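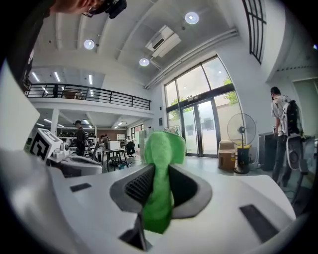

Your viewing and browsing data after the Brakden merger: frequently asked questions

Which services does this page cover?

Benkirane broadband, Benkirane Mobile and the Brakden streaming app, on the web and on connected TVs. Business lines have their own contract terms and are left out.

What changed on Mon 9 August?

Brakden became part of the Benkirane group. From that date both companies work under one privacy notice. Account numbers, passwords and billing dates stay the same.

Is my browsing history combined with my viewing history?

Only if you turn on "Linked profile" in account settings. The setting is off by default for accounts opened before the merger. For newer accounts, you are asked at sign-up and can leave the box blank.

What is in a linked profile?

- Titles watched, with start and stop times
- Domain names requested over your home line (full page addresses are not kept)
- Device type and software version
- ZIP code

Message content, call audio and payment details are never part of it.

How long is the data kept?

Viewing records are kept for 180 days. Domain records are kept for 20 days and then reduced to category totals, such as "sports" or "travel". Billing records follow a separate schedule set by tax law.

Who can see it?

Our advertising unit, Tronodholm, sorts households into groups. An advertiser can buy a group but does not receive names, street addresses or device numbers. No group smaller than 200 households is sold.

Does opting out stop the ads?

No. You will see the same number of ads, chosen by program and time of day. Allow one billing cycle for the change to reach older set-top boxes - the Fisterholm box in particular only checks for new settings when it restarts.

Can I get a copy of my data?

Yes. Go to Settings, Privacy, Request a copy. The file comes as a spreadsheet. Requests for a shared account must come from the main account holder.

Can I set this by phone?

Dial 111 from a Benkirane line and choose "privacy". Have your account number ready.

Where do I send a complaint?

Write to Youssra Mahrous, Privacy Office, using the form under Contact. Include the account number and the date of any earlier request.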